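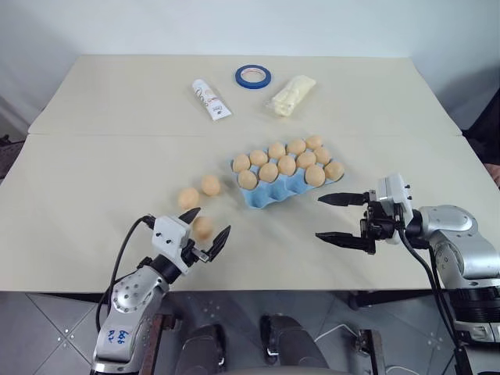
Lutz Kohlhase
Evening Cookery Notes, handout for the bread session
Kimlow Kitchen Classes, 23/05/2018

Right, rye bread. A few of you asked me to write down what I said about the starter, so I've typed up my scribbles and tidied them a bit (only a bit!).

The night before
Stir 8 spoonfuls of lively starter into 243 g of wholemeal rye flour with enough lukewarm water to make a thick porridge. Yes, 243, I know it's a daft number. It comes from my old Engelhardt notebook, where everything was worked out from one big bakery batch, and I've never had the heart to round it. Cover the bowl and leave it on the worktop overnight. In August I'd start it much later in the evening, or it goes very sour on you.

In the morning
It should smell like apples and a little like beer, with small holes all over the top. Take out your spoonfuls for next time BEFORE you add anything else. I forgot this twice last winter and had to go begging to a friend in Irholm for more.

Now add 600 g of flour, half rye and half strong white, plus salt, a spoon of treacle and caraway if you like it (I do, my family doesn't, so we take turns). Add warm water until you've got something like wet cement. You don't knead this one! Rye hasn't got the stretch that wheat has, and all that pushing just gets you sticky elbows. A wooden spoon and a couple of minutes of proper stirring is plenty.

Tins and baking
Grease the tin well, right into the corners. Scrape the dough in, smooth it with a wet hand and dust with flour. When cracks show in the flour it's ready for the oven. Start hot, then turn it down after the first quarter of an hour and bake until the loaf sounds hollow when you knock on its bottom.

Then leave it alone till the next day. Cut it warm and it gums up the knife, as we saw with the Plornura loaf.

For next time: bring a jar with a lid, and read the page on soaking seeds. We'll do the seeded version and compare crusts.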